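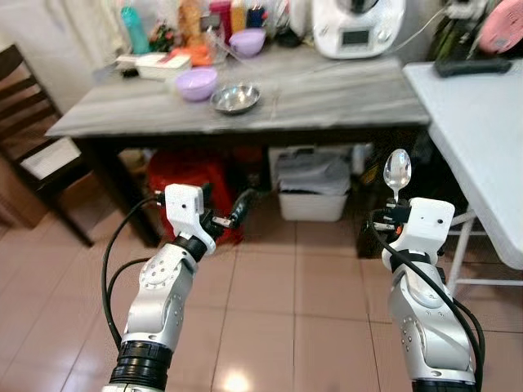

Löffel dreht sich beim Vormachen im Greifer, linker Arm lernt Quatsch

Geschrieben von loeffelweise am 18.07.2023, Bereich Teleoperation und Vormachen

Hallo zusammen,

ich sitze seit ein paar Wochen an einer Küchenaufgabe und komme gerade nicht weiter. Zwei Arme, gesteuert wird per Fernbedienung über zwei Führungsarme, aufgenommen mit Gandus. Der rechte Greifer hält den Löffel (Edelstahl, Laffe nach oben) und soll ihn kippen, in der flachen Metallschüssel einmal rühren und dann in der vorderen lila Schüssel ablegen. Der linke soll währenddessen die Schüssel festhalten, sonst wandert die mir über den Tisch. Klingt nach Kinderkram, ich weiß!

Beim Vormachen selbst klappt das ganz ordentlich, ich habe inzwischen 37 Durchgänge aufgenommen, die ich behalten würde. Wenn ich danach trainiere und das Ding alleine machen lasse, passieren zwei Sachen:

Erstens verdreht sich der Löffelstiel zwischen den Fingern, sobald die Laffe den Schüsselrand berührt. Beim Vormachen korrigiere ich das wohl unbewusst, weil ich ja sehe, wie er wegkippt. Der Roboter rührt dann mit der Kante oder gleich in der Luft.

Zweitens fängt der linke Arm an zu zittern, bevor er überhaupt an der Schüssel ist. Er fährt ein Stück vor, wieder zurück, wieder vor. Ich habe beim Aufnehmen links oft gewartet, bis ich rechts so weit war, vielleicht liegt es daran? Mit zwei Händen gleichzeitig was Verschiedenes machen konnte ich noch nie, ich bin auch am Klavier gescheitert.

Auf dem Tisch steht ziemlich viel rum: noch eine lila Schüssel weiter hinten, Flaschen, Gläser, ein Küchengerät mit Display. Das wollte ich eigentlich so lassen, damit es nach echter Küche aussieht und nicht nach Labor. Muss das weg? Und lohnt es sich, einfach weiter aufzunehmen, oder mache ich damit nur mehr vom Gleichen?

Danke schon mal, ich lese alles, antworte aber meistens erst abends.

tse_schrauber

Moin! Zum Löffel: Das Problem hatte ich mit einem Pfannenwender, fast identisch. Zwei schmale Finger und ein dünner, glatter Stiel, das dreht sich halt. Du kannst noch so schön vormachen, wenn das Werkzeug bei jedem Versuch anders in der Hand liegt, lernt er das nicht sauber.

Was bei mir geholfen hat: Schrumpfschlauch über die Stelle am Stiel, wo gegriffen wird, und zwar zwei Lagen. Alternativ die weichen Fingerauflagen von Wedbridge, die haben innen eine Rille. Sind nicht billig und man muss die Greiferöffnung danach neu einmessen (hab ich vergessen, hat mich einen Abend gekostet, die ersten Aufnahmen danach konnte ich alle wegschmeißen).

Dann: Greif den Löffel immer an derselben Stelle. Mach dir einen Strich mit Edding auf den Stiel, wenn du ihn von Hand einlegst. Und nimm auch ein paar Durchgänge auf, bei denen er schon schief im Greifer sitzt und du ihn am Schüsselrand wieder gerade drückst. So was fehlt in fast allen Datensätzen, die ich von Anfängern gesehen habe, weil jeder nur die hübschen Versuche behält. Ich nehme bei mir grob jeden fünften Durchgang absichtlich schlecht auf, also schlecht anfangen und dann retten.

Schau auch mal nach den Kabeln an den Greifern. Bei mir stand die Schlaufe seitlich so weit ab, dass sie beim Drehen vom Handgelenk gegen die Schüssel kam, und ich hab ewig am Training rumgesucht. Klettband ein Stück weiter unten am Arm, genug Luft lassen fürs Gelenk, fertig.

urnmont_labor

Das Zittern links kommt mit ziemlicher Sicherheit vom Warten. Du stehst in deinen Aufnahmen lange an einer Stelle, und aus Sicht des Modells gibt es an genau der Stelle zwei richtige Antworten: stehen bleiben und losfahren. Woher soll es wissen, welche gerade dran ist? Das Bild sieht ja beide Male gleich aus.

So würde ich vorgehen:

Schneide die Pausen raus, in denen sich beide Arme nicht bewegen. Gandus hat dafür im Exportfenster einen Regler, ich habe ihn auf 15 stehen, bei dir kann ein anderer Wert besser sein. Pausen, in denen nur ein Arm steht, bleiben drin, sonst passt die zeitliche Abfolge nicht mehr.

Leg eine feste Reihenfolge fest und halte dich stur daran. Zuerst links an die Schüssel, Finger zu, dann erst rechts mit dem Löffel los. Sprich es beim Aufnehmen laut mit, das hilft mehr, als man denkt. Und wenn du dich verhaspelst, brich ab und fang neu an.

Zur Unordnung: Den Kram hinten kannst du stehen lassen, aber räum ihn zwischendurch um. Wenn die Flaschen bei jedem Durchgang am selben Platz sind, orientiert er sich womöglich daran statt an der Schüssel. Die zweite lila Schüssel würde ich am Anfang wegnehmen. Zwei gleichfarbige Ziele und nur eins davon gilt, das ist für den Einstieg unnötig gemein. Später wieder dazustellen.

Was mich mehr stören würde, ist die polierte Metallschüssel. Die spiegelt, und der Löffel auch. Nimm zu verschiedenen Tageszeiten auf oder mach wenigstens mal den Vorhang zu und mal auf. Wir haben für eine ähnliche Aufgabe im April am Ende 183 Durchgänge gebraucht, der größte Sprung kam aber nach dem Aufräumen der alten Aufnahmen und vor den neuen.

ofenrohr

Mach doch erst mal nur mit einem Arm und kleb die Schüssel fest. Doppelseitiges Klebeband, gut ist.

Kommentare

loeffelweise: Ihr seid super, danke! Pausen sind raus, und links zittert es schon deutlich weniger. Schrumpfschlauch muss ich noch besorgen. Das mit dem lauten Mitsprechen finden die Nachbarn bestimmt auch gut.

tse_schrauber: Nimm den mit Kleber innen, der andere rutscht am Stiel runter.

kabelbinder_k: Frage dazu, weil ich gerade vor demselben stehe: Filtert ihr die Pausen vor oder nach dem Angleichen der Kamerabilder?

urnmont_labor: Danach. Vorher laufen dir Bild und Gelenkwerte auseinander.

ofenrohr: Klebeband geht trotzdem schneller

Kontakt | © 2023 Hilfeforum Vormachen & Fernsteuern | Nach oben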